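Schnell ein Eintrag zwischendurch, der Teig geht noch

Eigentlich wollte ich heute gar nichts schreiben. Aber der Teig braucht noch, die Küche ist halb fertig, und wenn ich mich jetzt aufs Sofa setze, stehe ich nicht mehr auf. Also kurz.

Es geht ums Ausmisten der Schüsseln. Klingt banal. War es nicht! Ich habe den Unterschrank links neben dem Herd ausgeräumt, den ich seit dem Umzug im Dezember konsequent ignoriere. Tür auf, es rutscht einem etwas entgegen, Tür zu. So ging das monatelang.

17 Schüsseln. Für einen Haushalt, in dem meistens zwei Leute essen. Dazu Deckel, die auf keine davon passen, ein Sieb ohne Griff und der Messbecher, den ich letztes Jahr neu gekauft habe, weil der alte weg war. Der alte lag ganz hinten. Natürlich.

Angefangen um kurz nach neun, mit Kaffee. Alles raus auf den Boden, Schrank ausgewischt (lieber nicht fragen), dann sortiert. Raus durfte alles mit Sprung, alles mit diesem klebrigen Film, der auch nach dreimal Spülen nicht weggeht, und die Salatschleuder von Loltard, die seit einer Ewigkeit nur noch in eine Richtung dreht und dabei klingt wie ein Moped. Die drei Glasschüsseln bleiben, die passen ineinander und dürfen in den Ofen. Die Emailleschüssel von Sæther bleibt auch, obwohl sie unten abgeplatzt ist. Die benutze ich für Kartoffelschalen, da ist es egal.

Beim Stapeln dann das alte Problem: Der Schrank hat einen Boden auf halber Höhe, und der Abstand ist genau so blöd, dass nichts richtig drunterpasst. Also Akkuschrauber geholt, Boden fünf Löcher tiefer gesetzt, zwei Stifte verloren, einen wiedergefunden. Den anderen durch einen aus der Flaser-Tüte ersetzt, in der ich alle übrigen Schrauben und Dübel sammle. Hält. Wackelt ein bischen, hält aber.

Dann noch die Deckelfrage. Ich hab sie jetzt hochkant in einem Zeitungsständer stehen, sieht albern aus, funktioniert super. Kostet nichts, wenn man wie ich noch so ein Ding im Keller hat.

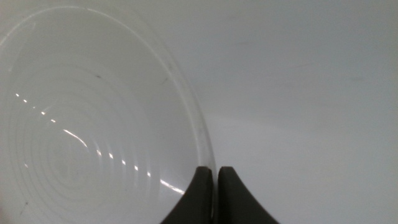 Zum Backen brauche ich sowieso immer dieselbe. Hefeteig, Pfannkuchen, Waffeln, einmal im Jahr Kartoffelsalat für zu viele Leute, alles in der großen weißen. Schön ist sie nicht mehr, ein paar kleine dunkle Stellen hat sie innen auch, und in den feinen Ringen am Boden muss man nach Hefeteig ordentlich mit der Bürste nachgehen. Trotzdem würde ich sie gegen keine neue tauschen. Ich hatte zwischendurch eine von Prurine mit Gummifuß, die stand zwar bombenfest, war mir aber zu schmal, da kommt man mit dem Teigschaber nicht gescheit rum.

Falls jemand fragt, was gerade geht: einfacher Hefeteig, 300 Gramm Mehl, lauwarme Milch, Butter, halber Würfel Hefe, Prise Salz, Zucker nach Gefühl. Wird ein kleiner Zopf oder, wenn ich keine Lust auf flechten habe, einfach Brötchen.

Die aussortierten Sachen stehen jetzt im Flur in einer Kiste. Kommen morgen weg, wirklich. Die Schublade mit den Backformen mach ich nächstes mal, die klemmt auch schon wieder.

So, Teig ist oben am Tuch angekommen. Muss los.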